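4.2 What the branch meetings told me

I'd gone into the Zikcombe fieldwork expecting to write about policy. Anyone who reads the national coverage of a leadership spill would think the members had been up all night arguing over tax and housing, and I had a whole interview guide built on that idea. By the second meeting I'd more or less chucked it out. People wanted to talk about how the leader went, who rang whom beforehand, and why the branches had to hear it on the radio.

The party's constitution lets an executive appoint an acting leader for up to 5 months without a ballot. Members knew this rule in remarkable detail (one bloke could recite the clause, punctuation and all) and yet almost none of them had thought of it as something that would ever be used. Vanhove's earlier work on small parties calls this a dormant rule, and I've borrowed the term even though I reckon he draws it too narrowly. For him a rule wakes up when somebody invokes it. My interviewees were already quarrelling over it in May, well before the executive had invoked anything at all.

I should say a bit about how the talk was gathered. I sat in on branch meetings, took notes by hand and then did longer interviews with anybody who'd have me, mostly over a cuppa at a kitchen table or in the back of the hall. Karine Sandhu coded the notes separately from me and we compared afterwards. We disagreed most over what counted as a complaint about the leader and what was a complaint about the process - a line the members themselves crossed several times in one sentence.

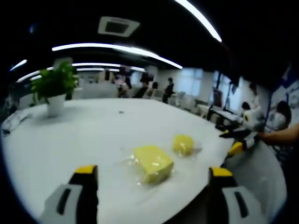
Figure 3. Two yellow sponges in clear plastic bags on a white tabletop.

The membership roll we were given had 1087 names on it, and I'd treat that with some caution. Wayne Perron, who kept the roll for the Zikcombe branches, told me lapsed members stayed on it until they asked to come off, "and who's going to ring up to do that?" So when the executive claimed the backing of the membership, it was claiming a fair few people who'd drifted off years ago. Jolene Tipoki made the same point at the meeting on 10th November, a lot more loudly, and got a round of applause for it.

What struck me was how little of the anger stuck to the acting leader personally. Even Tipoki, who had campaigned against the appointment, described him to me as a decent sort who'd been handed somebody else's mess. I come back to this in section 5, where I set the Zikcombe branches beside Ah-rin Ko's account of the Benítez succession. In her case the members turned on the replacement almost straight away, and the rules there were a good deal looser.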